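The Wrong Margit

My landlady was called Margit Dudás, and so, very nearly, was I. My mother had picked Margit out of a library book and my father's people were Dudas without the accent, so when I moved into the top flat in Covitz Street the post was a muddle from the very first morning!

1. The parcel

The first one was a pie dish. I opened it (well, it had my name on it, nearly) and took it downstairs with the paper tucked back round it, feeling like a burglar.

"Keep it," said Margit. "I've got 19."

She had, too. She had me in and showed me the lot, stacked up over the cooker, and then she gave me plum dumplings and told me all about her sister in Tisier, who sent a dish whenever she felt guilty about something. I didn't get back upstairs until gone ten.

2. The letter

In February a letter came from a man called Nair. I read two lines before I knew it wasn't mine. "I have thought about the boat every day," it said, and then something about forgiving her, and I folded it up so fast I tore the corner.

I ought to have taken it straight down. I didn't! I put it behind the kettle and there it sat for four days while I went about with a red face, dodging her on the stairs. What boat? Forgive her for what?

When I finally knocked she read it standing up in the hall, in her slippers, and laughed until she had to hold on to the coats.

"I sank it," she said. "His boat. At Pornel. I only wanted to see what the plug was for." 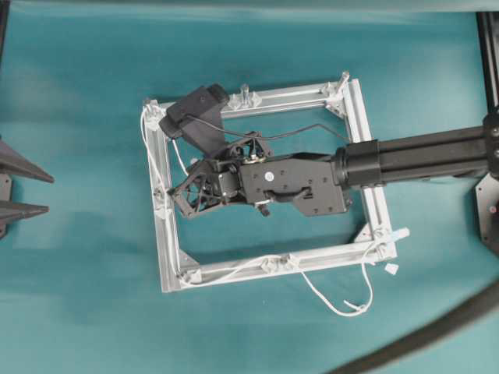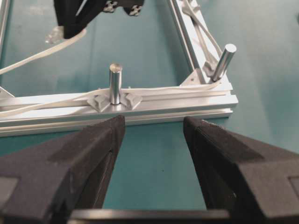 An aluminium frame on a teal surface in the first, two black gripper fingers in the second.

3. The reply

She wanted help with the answer, her spelling being what it was, so we sat up with a pad of blue paper and a bottle of something brown. It took us most of the night, and she crossed out "sorry" every time I put it in. In the end it said he could come to lunch if he brought his own chair.

He came on the early bus with a folding one under his arm. He rang my bell by mistake, of course, and I sent him down.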